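Bench notebook, Friday, April

Got in early and the parcel from Biltby was already at the door, so the morning went to candy instead of the label stock I was supposed to be cutting. No regrets at all! I've wanted to get the sorting station right since we moved the counter display.

Where we left it: Keith Blackburn wants a little serving setup for the Cindside open day. People walk up, choose a sweet, get it in a dish, move along. Last time we put everything in one big bowl and folks stood there digging for their favorite color while the line went out past the coat rack. So, separate compartments this time, and a proper tool to serve with.

Tried today:

Tall jars first. They look terrific on a shelf but you can't get to the last third without tipping them, and I knocked one over doing exactly that. Wrappers are slippery little things. Spent a happy ten minutes on my knees under the drill press. Jars are out.

Then the flat tray with cardboard strips (mine, taped). Works until someone leans on it. The strips creep and you get one kind sneaking in under the next.

Then the clear divided organizer, and oh, I like this one. Four compartments, upright dividers, and you can see through the sides to check what's running low. Dark ones go in the end compartment so they don't make everything else look gloomy. I filled it right up and the colors just sing through the plastic.

Weights: the Biltby parcel is 2 bags at 600 g each. Urquhart is sending a refill, which I'd like to have in hand before we set up and not on the day.

Scoop: the metal one with the long curved bowl beats the stubby plastic one by a mile. The narrow bowl drops down between dividers without catching, and the slim handle keeps your knuckles clear of the stock. It's shiny enough to look a bit special too, and Keith will like that. A slow tilt works best. If you jab it in, pieces hop the divider, and then you're picking them out by hand and people give you looks.

Dish: small round one, creamy inside with a thin tan rim. I had worried it was too small, but a small dish stops me from being generous, and we have 200 people to get through. Target is 50 g a person at the very most. Hmm, just did the math on that against two bags and it's hopeless. More like a piece or two each, or a much bigger order. Ask Urquhart for a price on the bigger order. Must do this before lunch Monday, before I talk myself out of it.

Dish goes right up beside the organizer, close enough that a dropped piece has somewhere to land. Turning the organizer at an angle helped as well, I can reach the back compartment without my sleeve dragging over the front ones. Try the other angle for left-handers.

Cloth: the Brornon one, gray leaves and orange blossoms on off-white. Prettier than brown paper and it cheers the whole table up, but I did reach for a printed flower thinking it was a stray candy. Twice. Keeping it anyway.

Still to do: lids for overnight, a card for each kind, somewhere for the empty wrappers.

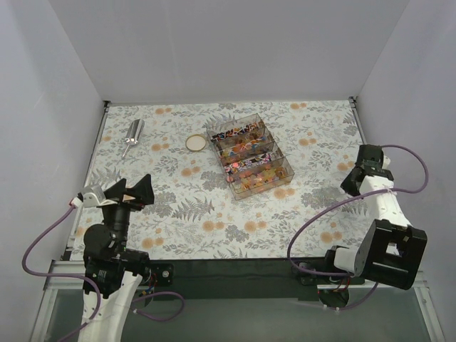

Sorting station, Brornon cloth, with scoop, dish and the four-way organizer filled.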